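How to Sort Spoons and Chopsticks Into a New Utensil Caddy
By Renato Bañez
Household basics, part 5

A new caddy is a good excuse to go through the utensil drawer. The job takes 10 minutes at the kitchen table and you need nothing special for it.

What you need
A perforated plastic caddy
Your spoons and chopsticks
A cloth or mat to work on
Scissors
Dish soap and a towel

Step 1. Clear a spot
Work on a table with a cloth over it. Metal spoons are noisy on a bare top, and chopsticks roll.

Step 2. Lay everything out
Empty the drawer onto the cloth. Put the caddy at the far side of the table and leave the middle free for the chopsticks. Pull off any paper or plastic sleeves as you come to them.
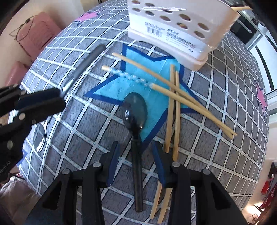
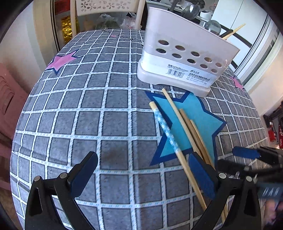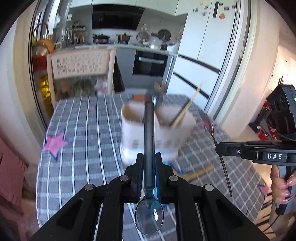 Spoons, chopsticks and a white or pale plastic caddy on a gray tablecloth with stars.

Step 3. Unwrap and wash the caddy
Cut the film along one side and peel it away. If the label is stuck to the plastic, soak it in warm water for 5 minutes and rub off the glue with a drop of cooking oil. Wash the caddy with dish soap, inside and out, and let it drain upside down.

Step 4. Match the chopsticks
Stand them on end in your hand and pair them by length. Throw out any that are split or rough at the tip. Single ones can go in the garden – they make decent plant markers.

Step 5. Fill the caddy
Chopsticks go in with the eating ends up. Spoons go in handle down, with space between the bowls so air can get through. If your caddy has 2 sections, keep wood in one and metal in the other. Don't pack it tight.

Step 6. Pick a place for it
Next to the sink is fine as long as the holes aren't blocked. Set a folded towel or a small tray underneath for drips, and rinse the caddy once a week.

Next: part 6, pan lids, by Bayu Saragih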